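Storing practice balls: loose on the table, or in a clear bin?

Posted in Table Games & Sports Gear, August

mudholm_basement

I have a white-topped table that gets used for sorting and for general work, and a quantity of orange table tennis balls that currently live in the mesh bag they came in. The bag sheds balls whenever it is opened. I want to move them to a rigid container and am considering a transparent plastic bin with no lid.

The balls are the ordinary plastic kind, 40 mm, with a small black logo printed on one side. They roll off the table with very little encouragement. The top has a light wood edge strip, but it does nothing to stop them.

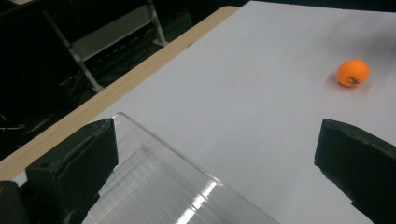
I checked the top with a spirit level and it is out by 2 mm over the long side. Shimming the legs would help, but the floor slopes too, and the table gets moved twice a week.

What I need to know:

Does a smooth plastic bin scuff the balls over time, compared with a mesh bag?

Is a clear bin a problem near a window? The room gets direct sun from 3 p.m. until evening.

What size should I be looking at for 41 balls, with room to get a hand in?

I have seen bins from Urnico and Simora in the right range. I have no preference.

royer_street_tt

Scuffing first. Ball on smooth plastic is very low wear. What marks balls is grit. A mesh bag lets grit fall through, and a bin collects it on the floor, so wipe the bin out with a damp cloth every couple of weeks and let it dry before refilling. Do not use solvent cleaners on either the bin or the balls. Some will haze clear plastic, and some will take the print off a ball.

On size, a 40 mm ball has a volume of close to 33.5 cubic centimeters. Balls dropped in at random fill a little over 60 percent of the space, and less in a small container where the walls interfere. For 41 balls that works out to around 2.5 liters occupied. Double it for hand room and buy five liters or the next size up. Choose a wide, shallow shape over a tall one. With a tall bin you end up tipping it to reach the last few, and then they are on the floor again.

Check the inside of the floor before you buy. Many of these bins have a raised step around the edge of the floor, where it meets the walls, and fine ribs across the bottom. It does no harm, but grit collects between the ribs and is awkward to get out with a cloth. A flat floor is easier. Glossy walls also throw back a faint orange reflection of whatever is near them, which is a minor nuisance if you are counting balls by eye in low light.
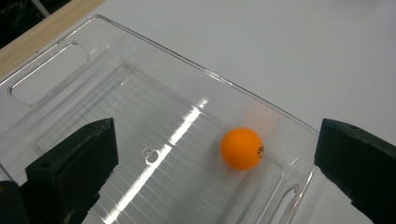

A raised lip along the rim is worth having. It stiffens the wall and gives you something to hold when the bin is full. Drop the bin onto a thin rubber mat if your table is out of level. An empty bin slides more readily than people expect.

As for sun, heat matters more than light. A closed clear container in a window gets hot enough inside to soften a ball, and a soft ball goes out of round. With no lid the risk is lower, but I would still keep it out of the 3 p.m. sun.

bin_251

just use a shoebox. had mine in one for years, no problems

mudholm_basement

A shoebox was the previous solution. The bottom gave out when the basement got damp.

Thanks for the volume figures. I measured the shelf under the table and there is 30 cm of depth, out of the sun, so a shallow bin will fit with a mat under it. I will look for one with a flat floor.

royer_street_tt

30 cm is enough. Measure the bin at the rim and not at the base, as the walls usually taper and the listed size is sometimes the smaller one.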